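How I set up a tabletop ECMO drill for our unit

I get asked for this a lot, so I'm finally writing it down. I'm a perfusionist at Nillstead, and I run the small practice sessions we do between the big simulation days. You don't need a fancy lab! You need a spare circuit, a quiet room and 4 people who are willing to look a bit silly in front of each other.

Start with the circuit. I use an expired one, primed with water and a little red food coloring, clamped into a loop on a cart. Zip-tie everything you'd zip-tie in real life, and label it TRAINING ONLY in huge letters on both sides (please do this, even if you think it's obvious).

Next, write your scenario on one index card. Mine is usually sudden loss of flow with a chattering drainage line – it's common, and it gets everyone talking. Put the starting numbers on the front and the changes on the back. Keep it to 5 minutes or people drift.

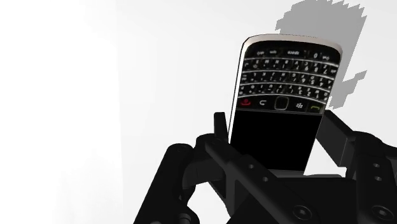 Phone with a full keyboard, held upside down.

Then give out roles: one at the pump, one at the head of the bed, one calling for help and one reading the checklist out loud. The call has to be a real call. I have the person dial extension 843 and say the whole thing, because "and now I'd phone the surgeon" teaches you nothing about how long it takes to explain a problem when your heart is pounding.

Run it once without stopping, then talk. I ask 2 questions: what did you see first, and what did you need that you couldn't reach? My colleague Magdy Lamrani likes to swap the roles and run it straight away again, and I've come around to his way. The second go is always calmer.

Last thing, check your clamps before you pack up. We lost a pair in December and found them in the linen cart.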